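Packing bench notebook
November 8, 2024

Folding + mailers, second go. Writing this up fast before I lose the scrap paper it's all on.

Job is still the Cillell repair returns. Clothes come in for mending, get mended, go back out by post. Mending side is fine. Packing side is where we keep looking bad. Shirts arriving with a crease straight across the front, sleeves balled up in a corner of the envelope, one cardigan that went out with a button caught in the adhesive strip. That one was me.

So today: how to fold, what to put it in, where to stick the label. Not glamorous.

Mailers first. Two kinds on the shelf, the Ullex padded ones and the plain Winer poly ones. Ullex has the paper outside and bubble inside. Nice to write on, label sticks first time. But the bubble grabs knitwear on the way in. You push, the top layer slides, the bottom layer stays put, you end up with a sort of fabric sausage. Winer slides beautifully and gives zero protection to buttons. Also looks cheap, and somebody has paid us to fix their favourite shirt, it should not turn up looking like a bin liner.

Tried tissue round the bundle before it goes into the Ullex. Works. Slides in flat. Costs next to nothing, one sheet does a tee or a blouse, heavier stuff wants two. Fold the tissue so the open edge faces the bottom of the mailer, otherwise it catches on the lip and tears. Tore three before I worked that out.

Folding. Old way was thirds then half then half again, whatever fit. Problem is the last half puts a hard crease right across the chest and that's the first thing you see when you pull it out. New way:
- face down, smooth it, arms straight out
- sides in so the width matches the mailer less 5 cm
- sleeves straight down the back, no zigzag, zigzag makes a lump
- hem up to meet the shoulder, once, then stop if it fits
- flip, check the collar, button the top one

If it doesnt fit after the one fold do a second, but put the tissue inside that fold so it rolls over something. Much softer crease. Tried it on an old linen shirt from the rag bag which creases if you look at it, and it came out respectable after an hour in the mailer with the big dictionary on top.

Trousers: leave them long, fold at the knee, then again. Zip done up. Do not try to put trousers and a shirt in one small mailer, I know it looks like it'll go. It goes and then the seam splits at the depot.

Weights. Kitchen scale, tared with an empty mailer. Plain tee 200 g packed, the heavy flannel 275. Those are the two I wrote down properly, the rest are on the scrap and I can't read my own sevens. Will redo. The scale also wanders if it's sitting on the cutting mat so put it straight on the hard top. Should of noticed that last time.

Surface matters more than I thought. The old felt-covered table was lovely for mending and awful for this, everything drags and picks up lint. Smooth hard top is far better, you can turn a folded stack round with a fingertip and square up the edges. Downside is that a squared pile slides if you bump it. Put the biggest item on the bottom, soft side down, and keep the pile away from the front.

And wipe the top before every batch. Found machine oil on a cuff in the Jalali bundle, pale cotton of course. Came out with dish soap and cold water, thank goodness, but that's an extra night drying and the bundle goes late. Oil was from the mending side I think, the thimble tin had a ring of it underneath. Tin has been washed. Keep the tin off the packing surface, full stop.

Labels: 19 of the pre-printed ones left on the roll. Enough for this lot. Reorder before January or we'll be handwriting them again and my handwriting has been mentioned. Label goes on BEFORE filling, while the mailer is flat. Once there's a jumper inside, the label bridges over the lumps and the scanner at the counter won't take it. Top right for return address stamp, centre for the label, leave the flap alone.

Peel strip on the Ullex: press from the middle out, not left to right. Left to right gives you a wrinkle at the end every time and the wrinkle is where it opens. Also fold the care card in half and put it on top of the tissue so they find it first. Inside the tissue, they don't find it, and then they email to ask how to wash the thing.
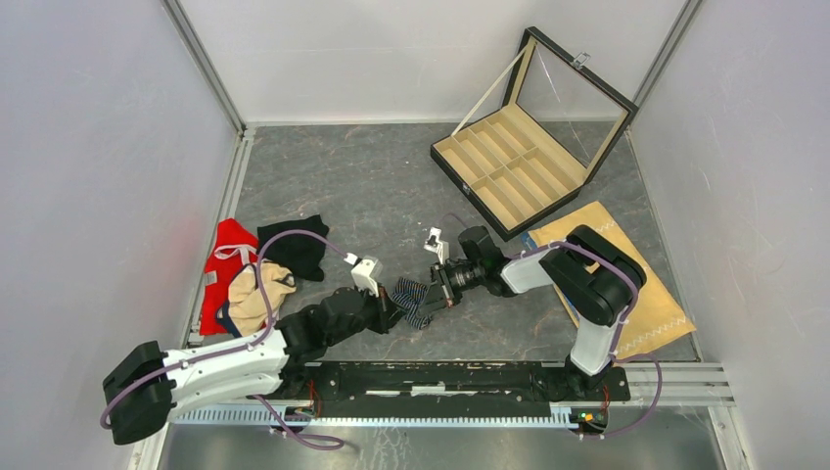

Folded clothes in a pile, tan padded envelope on the right. Grey marble-pattern top.

Few things on layout. Pile and mailer want to be within reach of each other but not touching, otherwise you can't open the mouth of the envelope properly without shoving the clothes. I had tissue living between them for a while, that was wrong, tissue goes at the back where sleeves don't sweep it off. Pale grey behind everything is good for spotting dark threads, I'd keep that wherever we end up doing this. Bad for white lint, can't have everything.

Tried packing standing and sitting. Standing. Sitting you drag the sleeves through your lap.

Not tried yet:
- larger Ullex for the winter coats. May just be boxes. Boxes cost more at the counter, need to price it
- a stiffener card cut to the mailer size. Would stop the bending but the parcel might not go through the slot at the small post office. Measure the slot!!
- reusing old padded mailers. Half the customers would like that, other half would think it's tatty. Could ask on the intake form
- lavender sachet. Suggested twice now. No, allergies

Left over from last entry: the loose fold on knits. Result is in, loose is worse. It shifts about and bunches at the bottom. Knits want to be rolled from the hem and tissue round the roll, then pressed flatish with both palms before going in. Neckline facing out. Never hang the wet ones first (separate rant, see mending book).

Next batch: do the Jalali bundle again start to finish with the new fold, leave it sealed overnight, open it in the morning and look at the chest crease. Write the weight ON THE PAGE this time. Bring more tissue, bring the good scissors back from the mending side, they've wandered again.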